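Zerkby Ice Center: Questions We Keep Getting

Is the city really going to get a pro hockey team out of this?
We doubt it. The Nememeck group has been talking about a franchise for years, and so far the talk has produced a logo and a website. No league has said in public that Zerkby is on a list of any kind. If that changes, we'll update this page.

Then who would play there?
Youth teams, the high school, the adult league and figure skaters. Those are the people who use the old rink on Rultum Street now. They would be the main tenants whether or not a team ever shows up, and any budget for the building should start with them.

How many seats are planned?
The drawings show 2,024 fixed seats. An earlier set had fewer, and we have never seen a written explanation for the change. The old rink holds 217 on bleachers and fills up for the high school's rivalry game. Make of that what you will.

Will the public pay for it?
Partly. The land is city land and the parking lot would be built with city money. The developer says the rest is private, but the lease lets it ask for help with repairs after 17 years. That's when rinks start needing new chillers, so we'd call it a public cost with a delay on it.

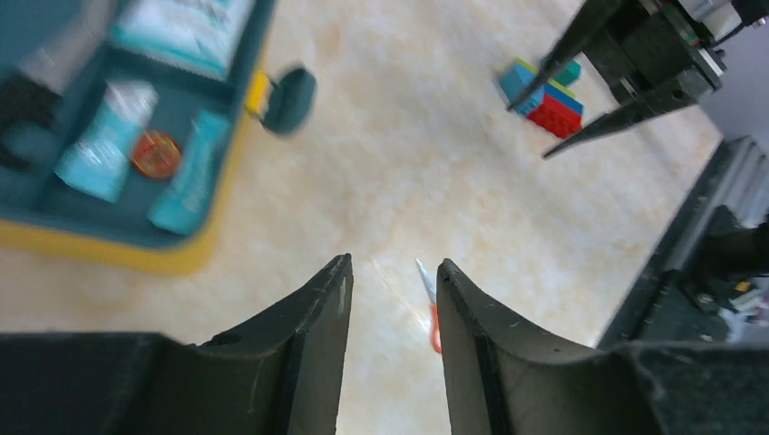 Scissors on the floor near a teal tray.

What happens to the old rink?
The plan says "community use." We asked what that means and were told it would be decided later. The ice plant would be shut off either way. If you care about cheap morning ice, ask about this one at the October meeting, and ask for the answer in writing.

Who is Armelle Chauvin, and why is she quoted everywhere?
She is the consultant who wrote the attendance study. Her report assumes 101 event nights a year, including concerts. We've read it twice and can't find where the concerts come from. There is already a theater across the river that has trouble filling its fall schedule.

Is the Nakajima name final?
No. Nakajima was offered as a placeholder for the naming rights, and no contract has been shown to the council. Signs and maps that use the name are jumping ahead.

Are you against a new rink?
Some of us skate. The old building leaks and the locker rooms are bad. We want a rink the town can afford to run — one with honest numbers behind it — and we haven't seen that proposal yet.

Can I read the lease myself?
Yes. Ask at the city clerk's counter before 4 p.m. and bring change for the copier. The repair terms are in the second appendix.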